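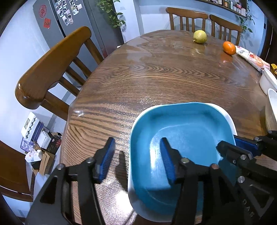 3. Washing the filter before first use

The Kelier 63 water filter comes with a dry cartridge. Wash it before you drink any water from it.

1. Take the cartridge out of the bag and remove both caps. Keep the caps – you will need them for storage.
2. Fill a clean basin with cold tap water and put the cartridge in it for 3 minutes.
3. Turn the cartridge over and wait for the small bubbles to stop.
4. Put the cartridge in the jug and press until you hear a click.
5. Fill the jug and pour this water away. Do this 2 times.

Note: In the first water you may see some black dust. It is carbon and it is not dangerous.

Caution: Do not use hot water or soap on the cartridge. If the seal is damaged, do not install it. Order a new one from Flekar, part number 1641.

Go to section 4 to set the change reminder.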